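Teaching the arm to pick soft things out of a round metal tray

If you have followed our Triltville pages this far, your arm already copies the hand controller nicely, and now comes the part I enjoy most – showing it a proper job. We chose soft, light objects because they forgive a clumsy pinch, and you will make plenty of those at first (I certainly did!).

Start with the gripper wide open and bring it in low over the metal. Go slowly, pause for a breath, then close the fingers gently on one item and lift straight up. 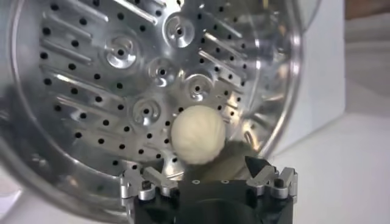 Keep your wrist relaxed throughout, and try not to hurry the last bit of the approach, as the arm will learn your hurry along with everything else. Shiny metal can be awkward for the wrist camera, so turn your lamp aside if the glare bothers you.

Save each good run and delete the muddled ones. Our first set, called Ara, had 34 runs and was rather hit and miss; with 61 it was much steadier. Put the objects somewhere new every two runs, and have a cup of tea when your hand gets tired.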